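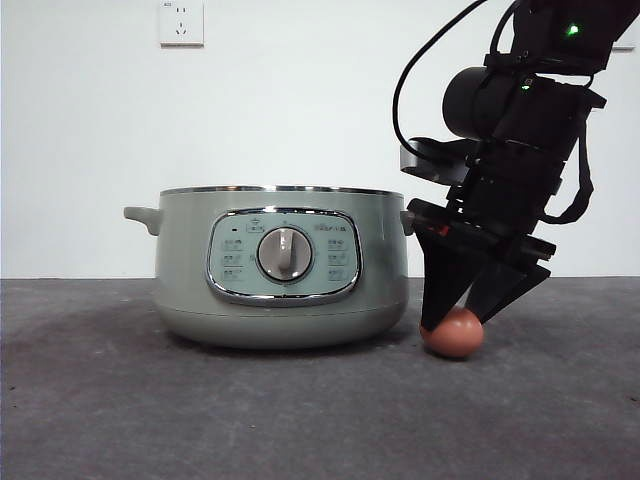
Written by Jad Bitar, Marnina Cell Safety Guide
Last revised 30 November 2021

Section 4. Rules for handling food items and cookware

This section is for operators who run the Preder arm at a kitchen table station. Please read Section 3 (emergency stop and power) first. The rules are the same for the Dondasum site and the Navarro site.

4.1 Before you enable the arm

1. Put the cooker on the mat and unplug it from the wall. The cooker stays unplugged during all training of positions.
2. Check the arm cable through the full movement, by hand and at low speed. It must have free slack in every position and must not touch the cooker.
3. Close any loose strap on the wrist which can reach the fingers.
4. Write the cell number and your initials in the log. For the demonstration cell this number is 42.

Note: The log form is number 834. Old forms without a field for the gripper force are not accepted anymore.

4.2 Eggs and other fragile items

1. Load the program "fragile" before you place the egg. Do not change from "rigid" to "fragile" when the item is already between the fingers.
2. Lay the egg on its side on the mat, in front of the cooker.
3. Lower the gripper with the fingers open. Stop when the tips are at the upper part of the shell.
4. Close in small steps. If one finger touches before the other, stop and correct the center position. Do not let the second finger push the egg across the mat.
5. Lift 2 cm and wait. Only then continue to the pot.

CAUTION: A cracked egg must be removed with gloves, with the arm disabled. Clean the fingers and the mat before the next cycle. Raw egg in the finger joint is a hygiene fault and must be reported.

Note: Eggs used for training of positions are not for eating, also when the shell is good. Mark the carton.

4.3 Lids
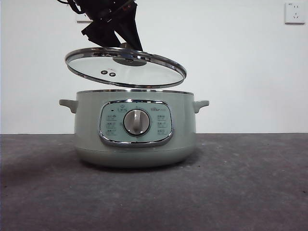

A lid is a suspended load, and the operator must treat it so, even if it is a small one. Keep both hands outside the marked area from the moment the fingers close until the lid is down and released. The fingers shall hold the central knob and no other part. A glass lid with a chrome rim can hang tilted from the knob, with one side higher than the other, and then the low side of the rim comes to the pot first. For this reason the approach height is measured from the lowest point of the rim - not from the fingertips.

1. Set the speed to "slow" before the lid is above the pot.
2. Look at the gap between lid and pot from the side. If you cannot see it from your position, stop the arm and change your position.
3. If the tilt increases during the movement, stop. Do not support the lid with your hand.
4. Lower until the rim has contact, then open the fingers completely before you move up.

WARNING: When the pot has been heated, steam can come out from the vent holes and from under the rim. Wait until the pot is cool, or wear heat gloves and the face shield.

4.4 After a drop or a hard contact

Press the emergency stop and leave everything in place. Note the program step and the cycle counter (written as on the display, for example 2,574). Inspect glass for chips under a good lamp, and do not use a chipped lid again - also not for tests. The arm may be enabled again only by the person who signed the log for this shift.

Continue with Section 5, Cleaning of fingers and mat.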